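Mouthguards and Night Splints: Your Questions

What's the difference between a mouthguard and a night splint?
A mouthguard is soft and thick and protects your teeth during sport. A night splint is thinner and harder. It is worn in bed by people who clench or grind.

Do I need an appointment to get one made?
Yes. The first visit takes 15 minutes and includes a quick check of your teeth and gums. We then take a scan or an impression, whichever suits your mouth. Fittings are done at a second visit.

Who will I see?
Melaniia Kovalchuk does most of the splints at our Clistby rooms. Uliana Savchuk looks after children's sports guards. Either can see adults.

How much does a splint cost?
A standard hard splint is $442, with both visits included. A children's sports guard is $87. Colours are the same price, but team logos are extra - ask at the desk.

Will my health fund pay for it?
Many extras policies cover part of the fee. Check with your fund before you book. We can print a quote with the item numbers on it.

My child has braces. Can they still play footy?
Yes, but tell us when you book. A guard over braces needs extra room and will have to be replaced as the teeth move.
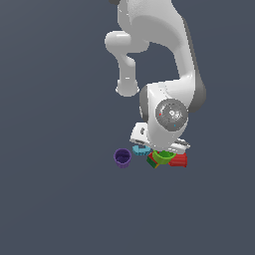

Robotic arm, computer rendering.

How do I clean it?
Rinse it in cool water and brush it gently with a soft toothbrush. Don't use hot water, as it can warp the material. Let it dry before you put it back in the case.

My splint feels tight. Is that normal?
A bit of pressure for the first few nights is common. If it hurts, or still feels tight after a week, stop wearing it and ring us. Please don't file or trim it at home.

What if I lose it?
We keep scans on file, so a replacement can often be made without starting again. If you've had a filling or crown since the scan, we'll need a new one.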